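The Hoshino Rules

The rule book at the Okumbridge works ran to 541 pages, and Verna Mercado had read all of them, which made her the only person in the building who had and therefore, by default, the safety lead.

It had come with the company. When Tosano bought Hoshino it got the lease, the benches, a coffee machine that spoke only in error codes, and the Hoshino Rules for Shared Work Between Persons and Machines, in two binders. The first binder was about persons. It told them to tie back their hair and keep their sleeves short. The second binder was about machines, and it had clearly been written by somebody who had been frightened by one.

Rule 30 was the one everyone quoted. "Before entering any enclosure, the machine shall pause, and a person shall say aloud what the machine is about to do."

"Aloud to who?" asked Arlo Szabo in his first week.

"It doesn't specify," Verna said.

"So I could be alone in here, talking."

"You'd have to be loud enough to be aloud."

Arlo was twenty-three and had written good code for the arm, code that got it into an old desktop and out again without so much as brushing a cable. He had expected the hard part to be the motion planning. He had not expected to stand at a bench at eight in the morning announcing to a dead computer that it was about to be visited.

Fuseini Annan, who had worked under the Rules for nine years, did it beautifully. He had a low, unhurried voice and said things like "The gripper will now go down toward the socket" in the tone of a man reading out a will. People from accounting sometimes came down to listen. Fuseini's view was that the rule was silly and that he would quit the day they dropped it, and he saw no reason to pick between the two.

Then Dexter Bellamy arrived from Hedier.

Hedier certified things. It would be certifying the Okumbridge works, or wouldn't, depending on what Dexter found, and Tosano wanted the certificate badly enough to have repainted the restroom. He turned up in December with a tablet, a very clean coat, and the sad, polite manner of a dentist. He asked for the rule book. Verna brought him both binders on a cart.

He read for two days. On the third he asked to see her.

"Page 212," he said. "'No machine shall be thanked.'"

"Yes."

"May I ask what hazard that controls?"

Verna had wondered about this herself and had a theory, which was that thanking a thing made you lean toward it. She said so. Dexter wrote it down. It looked a lot worse on the tablet than it had sounded in the room.

"And there's a rule about humming," he said.

"That one's been suspended."

"Suspended by whom?"

"By Fuseini. He hums."

Dexter laid the stylus down very gently. He explained that a modern rule had three parts: what could go wrong, who it could go wrong for, and how you would know the rule was working. He had gone through the binders and found that most of the Hoshino Rules had one part, and the part was usually "shall." He was not a cruel man. He thought there might be a good short standard hiding in there, and he would be glad to help her find it. He had till the end of the week.

They took over the little room with the coffee machine. It was a strange sort of week. Verna read a rule out, Dexter asked what could go wrong, and Adi Purba, who did maintenance and had been invited because he owned the only comfortable chair, told them what had in fact gone wrong. This was nearly always better than the rule.

"'Keys and coins shall be surrendered,'" Verna read.

"A quarter fell in a power supply," said Adi. "Some guy leaning over. There was a noise."

"'The case shall be disconnected and witnessed.'"

"Same guy."

"'No person shall reach past the machine to save time.'"

Adi held up his left hand and looked at one of the fingers for a while, and Dexter typed that one in exactly as it stood.

By Friday-type hours, when the light goes yellow and everyone starts being reasonable, they had cut the thing down to four pages. Verna was ashamed of how much she liked them. They said to unplug the case and check that you had. They said to keep your hands out while the arm was in motion, to put the stop button where your hand would go without thinking, to set the speed low near the board, and to look at the fixture before you looked at the screen. You could read the whole lot standing up. Arlo read it standing up, said "Oh, nice," and pinned it over his monitor, an honor the binders had never received.

Rule 30 was not in it.

"What could go wrong," Dexter had asked, "if no one says anything?"

And Adi, for once, had nothing. He couldn't think of a case. He'd scratched his chin and gone through the years, and there was no guy, no quarter, no noise. So out it went, and Verna walked down to tell Fuseini herself, since that seemed to be what a safety lead was for.

He took it well, in that he said nothing at all and went to get his lunch.

The certification run was set for two o'clock. Dexter stood on the marked spot with his tablet. Arlo had the program up. Adi had brought the chair. The case was lying on its side on the slats with the panel off, and Verna ran down the four pages, ticking, and found to her slight disappointment that it took no time.

"Whenever you're ready," said Dexter.

Arlo started it. The arm swung over and began to go down, and the room was so quiet that Verna could hear the fan in the laptop. She noticed she didn't know where to look. She looked at the arm, and then at Arlo, who was looking at the screen, and at Dexter, who was looking at the form. Adi was examining his finger. 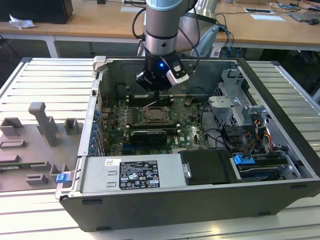
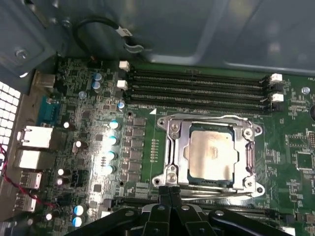

"Is it meant to be going to the socket," said Dexter, "or the memory?"

He had only asked out of interest. But Arlo opened his mouth and shut it again, and Verna realized that she had been sure it was the memory, and that she'd been sure of it the whole way down.

"Socket," said Arlo. "I think. I changed the order this morning. Hang on."

He hit stop. The arm stopped. It did this perfectly, and Dexter, who was fair, gave it full marks.

"It's fine," said Arlo, scrolling. "It's the socket. It's right. It was right all along, I just – I hadn't said."

"Said what?" asked Dexter.

"Which one it was."

There was a pause of the kind that the old Rule 30 would have required. From the doorway came the sound of a man eating an apple.

"I thought it was going to lift the card out," said Adi. "I was wondering what the tool was for."

Dexter looked at his three boxes. What could go wrong. Who it could go wrong for. He typed for some time, deleted it, and typed again. Finally he asked Verna whether she happened to have the wording handy, and she said that the binder was in the recycling, under a great many other binders' worth of paper, but that she knew it by heart. She said it. Out of the binder it sounded shorter.

"'A person shall say aloud,'" Dexter repeated. "To whom?"

"To anyone whose hands are nearby," said Verna, who had just that moment decided.

"That's quite good. Can I put that?"

He put that. He also put, in the third box, that the rule would be checked by asking a person in the room what the machine was about to do, and comparing the answer with what the machine did. He said it would need a new number, as there were now only nineteen rules and it couldn't very well be 30.

"It's 30," said Fuseini from the door.

Dexter looked at him, then at the apple, which was not allowed past the yellow line under rule six. Fuseini was standing with his toes exactly on the far side of it.

"There'll be a gap," Dexter said. "It'll go from nineteen to thirty. People will ask."

"They can ask."

So the certificate, when it came, covered a four-page standard with a hole in the numbering big enough to park in. Hedier's head office sent two letters about it, and Verna answered both. A new hire later spent a whole afternoon hunting for rules twenty to twenty-nine and was told by Adi that they were the serious ones.

That afternoon, though, there was still the run to finish. Fuseini put his apple core in the bin, wiped his hands, and came over the line. Arlo reset the arm and moved his chair to make room. Somebody from accounting had appeared on the stairs.

"The gripper," said Fuseini, "will now go down toward the socket."

It went down toward the socket.

"Thank you," said Dexter, to no one in particular, and leaned in a little to see.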